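My sister and I inherited a house full of paper and I don't know where to start
Filed under: Home & Family > Keepsakes > Letters, papers and photos 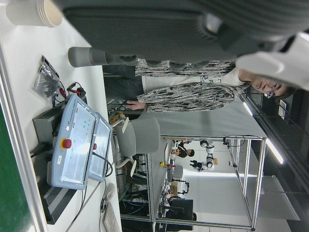 Our aunt passed in April and left the two of us her house in Illberg, along with what must be every letter, recipe, receipt and Christmas card she ever got. I've been bringing it home a carload at a time and sorting in the evenings, and I would love to hear from anyone who has been through this and come out the other side with their sanity (and their marriage). My trouble is partly what to keep and partly just my poor back. I start out sitting down like a sensible person, and an hour later I'm on my feet beside the office chair with one hand down by the edge of the desk, glasses on, peering down, and by bedtime my neck is killing me. My sister thinks we should scan the whole lot and recycle the originals. I can't bring myself to do that with the letters, some of which are from my grandmother, in purple ink, on paper so thin you can read both sides at once. But I also can't keep it all, because we live in a two-bedroom apartment and my husband has already been very patient about the hallway. How did you decide? And did you do it all in one go or little by little?

Posted by PurpleInkNiece

Wojciech Kaczmarczyk

First of all, I'm sorry about your aunt. I did this for my father, who kept everything back to his school reports, so I know the feeling of opening one more drawer and wanting to sit on the floor and cry.

What worked for me was making one quick pass without reading anything. I know that sounds impossible, and I cheated plenty, but if you stop to read each letter you'll still be at it in five years. I had a box for anything handwritten, a box for anything official, and a big bag for the rest. Bank statements, utility bills, catalogs and those little warranty cards for toasters that died decades ago all went in the bag. Do check with whoever is handling the estate before you shred anything to do with money or the house, though. I had to fish a property tax bill back out of mine and it was not a dignified evening.

When the first pass was done I had 688 handwritten pieces left, and I only know that because I numbered them in pencil on the back as I went. Then I let myself read. I read them in the mornings with coffee, ten or so at a time, and it turned into something I looked forward to. In the end I kept 348 and offered the rest to the cousins who had written them, and you would be amazed how happy people are to get their own letters back. One of them called me up and we talked until my ear hurt.

As for scanning, I did scan the ones I kept, but I would never throw out the originals. Your grandmother's purple ink is worth a shelf. Keep them flat in acid-free folders, take off any paper clips and rubber bands, and don't put them in the attic or the basement.

For your neck, raise the work up to you. I set a sturdy box on the dining table and sorted on top of that, standing, and set the kitchen timer so I'd stop and walk the dog.

wouters_attic

Just scan it all. I did more than 2726 pages of my in-laws' stuff over one winter and haven't missed the paper once. Name the files by year first or you'll never find anything.

Marigold Jam

I'd go gently with your sister on this one — mine and I fell out over a button tin, of all things, and it took us most of a summer to laugh about it. Could she have the scans and you have the paper? It sounds like you each want a different part of it anyway.

One small tip on the recipes. Pull those out early and keep them by themselves, even the ones clipped from magazines, and look at the backs. My mother wrote who she'd cooked it for and whether they asked for seconds. I copied my favorites into a notebook for each of the grandchildren, and the plum cake page in mine is already covered in butter.

And please do leave the Christmas cards till last. They're the easiest to let go of once you've found the real treasures, and there's no hurry at all. Let us know how you get on!

Related in Keepsakes
Getting a musty smell out of old books
How long should I keep a parent's tax papers?
Best way to label the backs of photos
Splitting up heirlooms when nobody lives close by
Can faded pencil be made readable again?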